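Anora Condiment Shelf, 3 levels
Item no. 532
Brand: Kullmont

The Anora shelf keeps your sauce bottles, spice jars and small vinegar bottles in order, so that you can see every label from the front. Each level stands a little higher than the one before it. It is made of clear acrylic and fits well with any kitchen color.

We developed this shelf together with our shop in Piteo, where many customers asked for something small for the counter — most shelves on the market are made for a deep pantry. Anora needs only 15 cm of depth and has a width of 30 cm. It comes in one piece, and no tools are necessary.
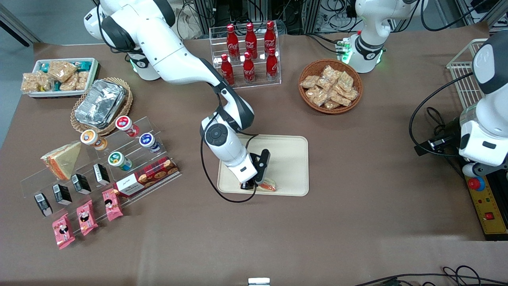 Six red bottles in a clear acrylic tiered rack, on a brown tabletop.

Cleaning
Please wash the shelf by hand with warm water and mild soap. Dry it with a soft cloth. Do not put it in the dishwasher and do not use cleaners with alcohol, they can make small cracks in acrylic. For oil spots we recommend a drop of dish soap, left for a few minutes.

Good to know
The shelf is delivered with a protective film on both sides. Remove the film before first use — it is sometimes hard to see, so start at a corner with your fingernail. Bottles are not included. Very tall bottles should stand on the lowest level.

Goes well with
Văn spice jars with cork lid, set of 3
Văn oil bottle with pourer
Kullmont drawer divider, narrow

Delivery
In stock. Orders are packed in our warehouse and sent in a carton without plastic filling. If your shelf arrives with a scratch or a broken corner, please write to us and keep the carton until you have our answer. Returns are possible within 30 days, clean and unused.

Page updated Dec 12, 2022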